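Training in clutter: gallery from the Pletilen simulation work
Michalski Lab, project pages

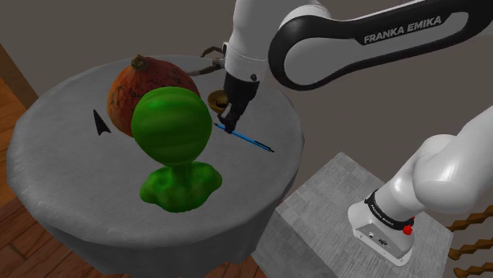
The Pletilen project asks a narrow question. If a robot arm learns to pick up objects only in simulation, how much does it matter what else is lying on the table? Most of our earlier training scenes were tidy, with one target on a bare surface. The arm learned quickly and then did badly as soon as it met an ordinary tabletop. From April onwards we changed the scene generator so that every scene has unrelated objects in it, drawn from a shared library, with different furniture, cloths and floors.

This page collects one rendered scene and some notes on it. The full write-up is being prepared by Urszula Rutkowska and Maja Kozłowski and will be linked from the main project page.

Notes on the scene

The target is the blue pen. It lies diagonally on the cloth, with the gripper fingers pointing down at its upper end. Thin objects are the hardest class in our library. A gripper coming straight down has very little height to work with before the fingertips meet the table, and a small error in the estimated angle of the pen is enough to spoil the grasp.

The arm is a simulated Franka Emika with a parallel gripper. We kept the same arm throughout so that changes in the results could be put down to the scenes.

The pumpkin-like squash and the green figure are distractors. They are picked for bulk. The green figure overlaps part of the squash from this viewpoint, and overlaps of that sort are what we wanted more of. In the tidy scenes the policy had never had to deal with one thing standing in front of another.

The small black arrowhead shape is also a distractor, at the other end of the size range. Flat, dark objects were often mistaken for shadows by our first model. The generator now puts one in a fixed share of scenes.

The brass-toned bowl sits behind the pen. Bowls are targets in other tasks, so the policy can't learn to ignore them for good. Which object counts as the target is given by the instruction that goes with each scene.

The tablecloth is pale grey, with folds hanging over the edge of the table. Cloths are one of the surfaces we vary. The colour and weave change from scene to scene, and so does the shape of the table underneath.

How the set was made

We generated 1000 scenes, of which 800 were used for training. The rest were split between validation and a held-out test set with objects the policy had not met. Object positions are sampled at random and any scene where two objects intersect is thrown away and drawn again. Lighting is kept soft in all of them. Hard shadows are planned for the next version, which we are calling Burkia.

Each scene was rendered from 3 viewpoints. Only one of these is shown on this page.

What we found

On the held-out objects, the policy trained on cluttered scenes completed 70 per cent of its grasps in simulation. The policy trained on tidy scenes did clearly worse on the same test, and most of its failures came from choosing the wrong object. Once it had the right one, its grasps were nearly as good.

Thin targets remain the weak point for both policies. Adding clutter did not help there, and we don't yet have a good explanation.

The scene files are stored on Sosudley with the object library. Members of other groups who would like access should write to Maja Kozłowski.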